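Saturday, late evening

My back is telling me all about it, so I am writing this in bed with the heating pad and the last of the ginger cookies. I finally did the bathroom. I have been saying I would since we got the mail about the water being shut off for half a day, and when the water came back brown and then came back clear I had no excuse left, so this morning I put on my old gray pants and went in before I'd even finished my coffee.

I started with the cabinet under the sink, which was a mistake. You should never start with the part that has doors, since no one can see in there and it takes the longest. I pulled everything out onto the floor - the sponges, the hair dye I never used, a whole bag of little hotel soaps that Mom gave me, the drain stuff, the spare bulbs (60 watts, and I don't think we have a single lamp left that takes them). There was a receipt from Tondix stuck to the bottom of a shampoo bottle and I peeled it off and read it like a letter. Bath salts, a plunger and a birthday card. I can't for the life of me think whose birthday it was.

The hotel soaps I kept. I know. But they smell so nice, and I put them in a sock in the sweater drawer like Grandma used to, so at least they're out of the bathroom.

Then the counter. I do love that counter, even if it shows every drop. When we were picking it out I wanted the plain one and Doina Vlachou talked me into the stone with the veins in it, standing there in the Vasić showroom with her coat still on, and she was right, as she usually is about anything that can be wiped. A plain one would look dirty by noon. I washed it down with warm water and a bit of dish soap and dried it with one of the old T-shirts, all the way back behind the faucet where the toothpaste dust gathers, and then I stood in the doorway for a while and admired it like a person who has built a boat.

What I can't settle is where the toothpaste lives. Standing up in the mug with the brush, it's tidy, but the tube is taller than you'd think and the whole thing gets top-heavy. Lying along the front of the sink, it's right where your hand wants it at six in the morning, and it also looks like someone just dropped it there and left for work. I went back and forth on this for longer than I'd like to admit.
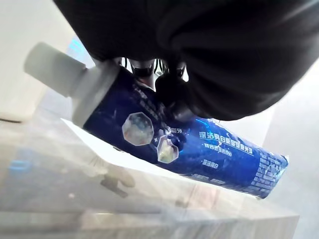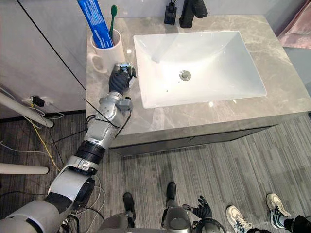 The mug by the wall, with the tube and the green brush standing up in it. 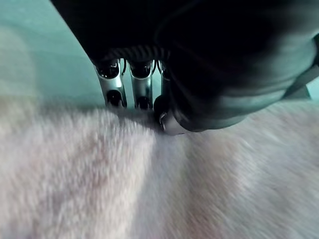
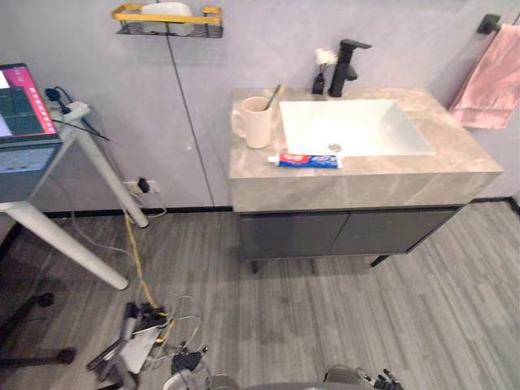 The sink corner, toothpaste lying out in front and the pink towel on its bar.

For now the rule is mug. I told everyone at supper that the rule is mug, and I got a lot of nodding, which in this family means I'll be finding toothpaste by the sink on Monday. We'll see. I might give in and get one of those little trays, the kind with a ridge in the bottom, but then the tray needs washing too, and I have enough things that need washing.

The towels took up the middle of the day. I did them in two loads, the big ones and then the small, and I left out the softener because Doina swears it's what makes them stop drinking up water, and she's been on at me about that for years. They do come out a little stiffer. But I shook them good and hard off the back steps before I hung them, and by the time they came in they'd fluffed up again and smelled like outside. There is nothing like a towel that's been outdoors. I folded mine in thirds the long way and then in half, how Mom did it, and they fit on the shelf with the folds facing out, and I was so pleased with that shelf that I called Paul in to look at it. He said, "Those are towels." Well, yes.

I threw away two that had gone thin in the middle. One of them was from our first apartment, over on Misorar, with the bathroom so narrow you had to step into the tub to shut the door. I held on to it for a minute and then I thought, no, it's a towel, and I cut it up for rags. So it isn't gone, it's just under the kitchen sink now. I'll probably be fond of it as a rag too.

The wire basket on the wall still needs thinking about. I like it up there with its yellow edge, it's a cheerful thing to see when you're half asleep, but it turns into a catchall the minute I stop watching. I'd like it to hold the things a guest might need and wouldn't want to ask for. A spare toothbrush still in the package, cotton balls, a comb. My cousin does this in her guest bathroom and I felt so looked after when I stayed there that I've been meaning to copy her ever since. I set a timer for 20 minutes to make a start on it and spent the whole time looking for the comb.

And I still want something living in that room. A few little white flowers do so much next to all that dark cabinet, and I thought of bringing in the small fern from the kitchen window, but it might not get enough light, and I've already killed one fern this year and don't want a name for it.

What else. The grout behind the toilet is never going to be white again and I've made my peace. The floor I did last, on my knees with the good brush, working backward toward the door, and it was lovely being able to get right under the vanity. Whoever thought of putting open floor under those things must have owned a mop. I found an earring under there! The little silver hoop I cried about at Christmas. I rinsed it off and put it with the other one, and then I wore them both to supper with my wet hair and my old gray pants, and Paul noticed, so he gets that back for the towel remark.

To get tomorrow if Asosska is open: bulbs that fit the lamps we have now, a new brush for the floor, dish soap, and look at the trays (only look). Call Doina back about the curtains. Ask Mom to please stop saving soaps for me, or else ask her for more socks.

Cookies are gone. Heating pad has clicked itself off. I brushed my teeth before I got in and put the tube back in the mug.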